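Thursday, 7:40 am, finishing bench

Top for the Kumeo table. In before the compressor goes on, want to look at it with the side light before anyone leans on it.

Where things stand: second coat went on yesterday after lunch, waterborne matte from the new can (Vevov, the one with the dented lid, not the old one, old one is for jigs only now). Thin coat, pad not brush. Left it overnight with the door shut and the fan off. Fan off this time!! Last time we got dust nibs all down one side and I spent a morning picking them out.

Dry to the touch at 7:30. No tack. No smell to speak of.

Sanding before coat one was the usual, by hand with the grain for the last pass, 378 strokes if you believe Dennis, who was counting to stay awake. Between coats just a light rub with the 600, wiped down, wiped again. Did not use the blue cloths. The blue cloths shed.

Went over the whole thing with the lamp low and from the far end. Grain is reading well, still pale, which was the big worry. The customer at Zomunville wants it to stay pale and the oil sample we did in June went yellow on them in two weeks. No yellow so far. The arcs in the grain stayed crisp too, I thought the first coat had muddied them but that was just it being wet.

Sheen: matte with a bit of satin when the light hits it. Can live with that. Might be a touch more than the sample chip they signed, need to put the chip next to it at the window and not under the lamp, the lamp makes everything look shinier.

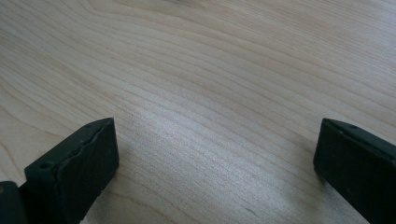 Kumeo top, low angle. Faint cloudy smudge toward the near side, tiny dark fleck below it.

Smudge. Feels smooth under the finger, no edge to it. Could be a fingerprint, could be a scuff, could be in the coat or under it. If it's on top it should come off with a damp cloth. If it's under then it was there before coat two and I missed it, in which case the next rub has to go deeper right there and I need to feather it out or we'll see a dish in it.

Fleck. Short and thin, sits along on the grain. Either a bit of something that landed in the finish or just the wood. Check with the loupe before touching it. Do NOT dig at it with a knife, Dennis, I know you.

To do today, in whatever order:

damp cloth on the smudge, dry, look again from both ends
loupe on the fleck
chip comparison at the window, write down what the light is doing
test panel gets the same treatment as the top, it's behind in coats and then its no use to us
mask the underside before coat three, forgot last time, runs

Coat three not before 11 and only if the smudge is sorted. If it isnt, leave it, Chege can wait one more day for the delivery slot, they moved it on us twice already.

Note re the pad: rinse it right away. Found yesterdays one stiff in the sink. 30 seconds under the tap, that's all it takes.

10:15. Window chip done. Top is a hair shinier than the chip but same color. Dennis Mutiso says the customer won't see it. I can see it. Will ask for a look before the last coat.

Loupe is missing from the drawer again, so the fleck waits.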